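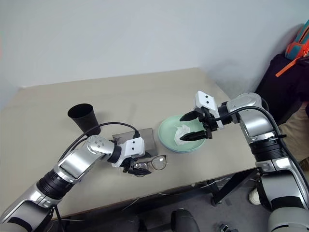
Frequently asked questions about ordering glasses by post

Rätsep Optics is a small workshop in Skunitthorpe. We make and repair glasses for customers who live far from an optician. Please read the answers on this page before you write to us, it will save time for both sides.

Do I need a prescription?

Yes, if you order new lenses. The prescription must be not older than 2 years and it must have the name of the person who examined your eyes. A clear photo of the paper is enough. If you only want a repair of the frame, we do not ask for any prescription.

What is pupillary distance and why do you ask for it?

It is the distance between the centers of your two pupils, in millimeters. Many opticians do not write it on the prescription, but they will usually tell you if you ask. You can also measure it at home with a ruler and a mirror. Please do it three times and send us all three results, also when they are different.

Can I use my old frame?

In most cases yes. Metal frames with a screw at the rim are the easiest for us. Frames without rims we accept only after we have seen a photo of the drill holes. Very old plastic frames can break when we heat them, so we will ask you to sign that you accept this risk.

Are round lenses more expensive?

No, the shape does not change the price. But a round lens can turn inside the rim if the screw becomes loose. For reading glasses with one power this is not a big problem. For astigmatism it is, and you will notice that the letters look tilted or doubled. In that case do not turn the lens back by yourself, send the glasses to us.

How should I pack my glasses?

Put them in a hard case, and the case in a box with some paper around. Do not send them in an envelope, even a padded one. Write your order number on a piece of paper inside the box. If you have no hard case, tell us and we will mail you one free of charge.

How long does it take?

A simple repair is finished in three working days after the box arrives. New lenses take two weeks. Lenses with the Pelenness coating take one week more, as we apply it only on Wednesday. In August the workshop is closed and orders wait until we come back.

What is the difference between Pelenness and Hondura?

Pelenness is our coating against reflections. It is good for people who drive at night or work at a screen. Hondura is harder and resists scratches better, but it reflects a little more. We can not put both on the same lens.

How do I clean the lenses?

First rinse them with lukewarm water, then use one drop of dish soap and your fingers, rinse again and dry with a clean cotton cloth. Paper towels are not suitable. Window cleaner is also not suitable, it damages the coating with time.

The glasses sit crooked on my nose. What can I do?

Put them upside down on a flat table. If one side stands higher, the temples are bent. Small corrections we can explain by phone, so please have the glasses in your hand when you call. For bigger ones it is better to send them, and adjustment is free in the first year.

Who will answer my message?

Questions about lenses go to Yichen Liang. Questions about frames and repairs go to Aivar Vītola. Both read messages in the morning before 10:00, and you will get an answer on the same working day.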